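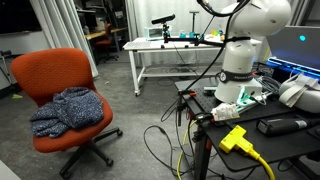
4.2 Placing the Vuneo teleoperation kit beside the arm

The Vuneo kit links a headset to a table-mounted arm, and must be installed before the Wirkia software is started. Fix the arm to a rigid top. A perforated table is suitable, with the arm's square mounting base set on the tabletop and the power strip next to it. Cables that hang over the table edge to the floor, as the black and yellow ones do, must be given a clear route before the arm is powered.

1. Switch off the arm at its controller.
2. Mark a clear zone of 300 mm on all sides of the base.
3. Place the Plurkaleck link box outside this zone and connect it to the laptop.
4. Tie the link cable at intervals of 40 cm. Leave some slack at the first joint - 2 cm is enough.
5. Put the headset on the tabletop, lenses down.
6. Switch on the arm, then the link box. Wait for code 351 on the Wirkia start page.

Note: if code 351 does not appear, repeat steps 5 and 6 before changing any settings.

CAUTION: Keep chairs and loose clothing out of reach of the arm while it is live. Keep the stop button within reach of the operator.

For the Jireš wrist adapter, see section 4.3.

We use cookies to improve this site. Accept all | Manage settings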